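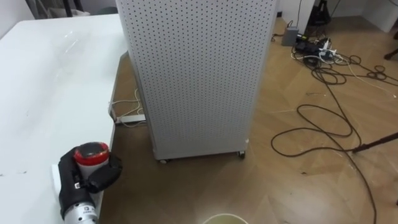

Progress report to the Hultmont equipment fund
Prepared by Baltazar Villalobos, laboratory manager
Nov 19, 2023

Dear Mr. Awasthi,

With this report I inform you how the first part of the grant was used, what we have learned, and what we want to buy with the second part. In our last call you asked me to write more about the plan and less about the research, so I have tried to do it in this order.

1. Where we are

The arm and the gripper are in daily use since the spring. The task we work on is still the one in the proposal: the arm takes a container from the table, holds it upright and puts it back in a given place. We chose containers with lids on purpose, as our partner Brastilari handles mostly such containers in its packing room and wants to see results with them first.

In this period we recorded 137 complete runs. Of these, 11 had to be thrown away. In most of the bad runs the gripper closed too early and pushed the container to the side. In two of them the problem was the power, about which I write in section 3.

The padding on the gripper was a good decision. Before, with the bare jaws, the smooth containers turned in the grip when the wrist was moving fast. With the padding we can use less force. The padding wears, however, and I did not plan for this in the first budget. We now change it when the surface starts to shine, and I have put spare sets in the list below.

2. What was bought

From the first part of the grant we paid the arm, the gripper, the mounting parts and one year of service from Azimi. All of these were delivered. The service contract was a little cheaper than the offer, and the difference was spent on adapters and cables, with your permission by e-mail in February.

We did not buy the second table. The offer we had was for a table with a fixed frame, and when the technician measured the room it was clear that we could not open the cabinet door any more with this table in place. I prefer to wait and order a narrower one. The money for it is not touched.

3. Power and cables

This is the weak point of our room and I want to be open about it. When we made the proposal we counted the sockets for the arm and the computers, but every new device came with its own adapter, and the adapters now lie on the floor together with their cables. It works, but it is not a good way to work for a long time. Two runs were lost when a plug became loose. Nobody was hurt, and the arm stopped as it should.

The safety adviser of our building visited us and asked for three things: cable channels on the floor where people walk, power strips fixed under the table or on the wall, and a label on every adapter. The labels we can do ourselves. For the channels and the fixed strips I ask for money in the second part. I know that it is not an interesting purchase for a research fund, but I would like to do it before any new machine comes into the room.

4. Plan for the second part

The order of the purchases is the order in which I would like to make them.

Cable channels, fixed power strips and the work of the electrician. The electrician can come in February if we confirm before the holidays.

Spare padding for the gripper, enough for 48 weeks of work.

The narrower table, on wheels with brakes. Groltedlow has sent an offer and I attach it. Their delivery time is long, so I would order it at the same time as the electrical work.

A second gripper of the same type. Today, when the gripper is out for service, the arm stands still. I looked also at a different type with suction, which costs less, but the software would have to be changed and I think we would lose in hours what we save in price.

The second arm I have moved to the next year. In the proposal it was planned for this spring. The reason is only the room: with the present wiring I cannot recommend it, and after the electrical work we want to run the first arm for some months and see if the new circuit is sufficient.

5. Questions to you

Can the money for the second arm be carried to the next year, or must it be requested again? Our finance office says the first, but your rules from the start of the grant can be read in both ways.

Is it allowed to pay the electrician from the equipment line? If not, I would ask Hultmont to move this amount to the line for services.

The table of costs and the offers are attached. The next report will come after the electrical work is finished, and I will include the measurements of the new circuit.

With kind regards,
Baltazar Villalobos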